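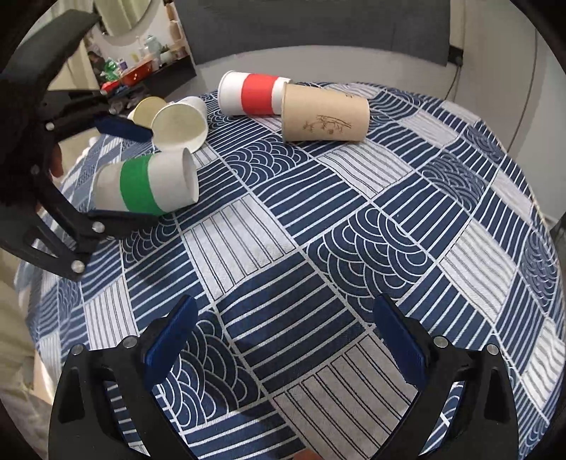
Paper cups on the patchwork cloth, Saturday's sorting table.

Rawiri Cartwright wants me to believe in the paper cup. He has wanted this from me for most of an hour, across a café table at Kunivik, the arts centre whose catering he has run since August, and I am still not sure what I am being asked to believe.

"People think a cup is rubbish the moment it's empty," he says. "I'm trying to stop that thought before it gets going."

The idea is simple enough. When an event finishes, the cups are not swept into a sack with the napkins and half-eaten biscuits. They go on a table, get sorted and stacked by size, and are boxed up for a firm called Jurnex, which takes them away for recycling. Cartwright calls this the last ten minutes. Every event gets them, he says, from a poetry night to a wedding.

I have been told about a great many cup schemes over the years, and most of them were a bin with a nicer lid. So I ask the dull question first. Where do the cups go after Jurnex?

"To a mill."

Which mill?

He names a town, then corrects himself and names a different one. He says he will check. To his credit he does write it down.

Paper cups are awkward things to recycle because most have a thin lining to keep the drink in, and ordinary paper collections often won't take them. Cartwright knows this and gets a little impatient when I bring it up. "Yes, there's a lining. That's why they go off separately. If I chucked them in with the newspapers you'd have a story."

His figures are kept in a school exercise book. At the last big weekend the centre handed out 1769 cups, and 503 of them came back to the table. I work it out on my phone while he watches me do it. It is less than a third.

"It was 421 the time before, and we gave out more," he says. "So it's going up."

And the rest?

"Pockets. Cars. The grass outside. One bloke plants seeds in his."

The tablecloth gets more of his attention than I had expected. It is a navy and white patchwork affair, stripes in some blocks and overlapping waves in others, and he bought it with his own money after the first few sessions were held on a bare trestle. He thinks people treat the cups better on a proper cloth. "Put them on a trestle and it looks like the back of a kitchen. They'd just lob them at it."

I suggest this is the sort of thing that gets said about tablecloths by the person who paid for the tablecloth. He laughs, but doesn't give way.

Then there is the matter of mixing. The cups do not match. On the cloth you might get a white one with a red band beside a white one with a green band and a brown one with plants drawn on it. Cartwright says this comes of buying ends of lines, mostly from a supplier called Drivon, because they are cheaper. It makes the stacking slower. Cups of different makes do not always sit well inside one another, and a stack that won't sit well takes up more room in the box, and the box is what he pays for.

"I'd love one sort of cup," he says. "I'd love one size. Give me the budget."

Would he not rather have mugs?

There is a longish pause here. The centre does own mugs, it emerges, a cupboard full. They were used until the dishwasher gave up, and the quote for a new machine has been sitting with the management since before he arrived. He is careful about how he puts this. "Mugs are better. I'm not going to sit here and tell you a paper cup beats a mug. But I've got no dishwasher and a hall full of people who want tea at the interval."

It is the most convincing thing he says all afternoon, and I wish he had opened with it. The leaflet by the till, which he wrote, does not mention mugs or dishwashers. It says that every cup counts. I tell him I don't care for the phrase and he says he doesn't much either, but the first draft ran to two sides.

We talk about the sorting itself, which he does with whoever is on shift. Drips are tipped out, lids come off and go elsewhere, and the cups are laid on their sides first. I ask why not upright. "Stand one up and somebody puts a teabag in it," he says. "I've tested this. Fourteen cups upright, and I went to fetch a box."

How many teabags?

"Enough."

Jurnex collects once a fortnight and charges by the box. Cartwright won't tell me the price, only that it costs more than general waste and that he has had to defend it twice. Another firm, Symonenko, has offered a cheaper collection. He turned it down when they couldn't say where the cups ended up. I point out that he couldn't quite tell me either.

"No," he says. "Fair. I'll ring them on Monday."

The next session is after the concert on Sat 11 September, in the side room, and anyone can stay behind and stack. I finished my tea and asked what I should do with the cup. He held out his hand for it.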